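Tudik opens its spring range with a pitcher you can take apart

April – for immediate release

Hello from the kitchen table, where I do most of my work these days. I'm Jaruwan Inthanon and I look after the tableware side of Tudik, and I'm very pleased to say that our new Flevanow pitcher goes on sale this month (after far too many mugs of tea and one very long argument over the colour!).

I wanted a pitcher for everyday drinks – squash, iced tea, water with half a lemon in it – that I wouldn't dread washing up. My old one had a fixed rim and I could never get a brush under it. So the Flevanow comes to bits. The lid is one piece, the ring is another, and you can wash them by themselves and leave them on the rack while you get on with supper.

The colour is a soft pinkish beige that we ended up calling Garg, after the street our first workshop was on. Ibsa Abera, who drew the handle, wanted it thick enough to hold properly when the pitcher is full, and open at the bottom so that your fingers slide in from below. I was doubtful about that and I've come round completely. My mum likes it too, and she is hard to please.

We made a first run of 800 and kept 3 back for the office. The other thing I kept asking for was a clear body, mainly so I can see from across the room when somebody has left me a single mouthful.

The handle and the base, then the lid just above the ring on the table: 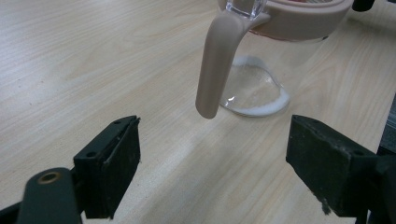
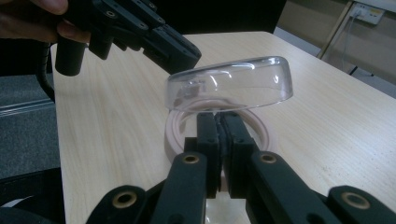
Where to find it

The Flevanow pitcher is sold through our own shop and at Ornano, who have taken 442 of the first run for their kitchen floor. Ornano will have one out on the counter all month, so do go and pick it up, pull the lid off and see how it feels in the hand.

Spare lids and rings will be sold separately from the same two places. If you write for a magazine or a blog and would like to borrow a pitcher, drop me a line at the Tudik press desk and I'll get one in the post to you.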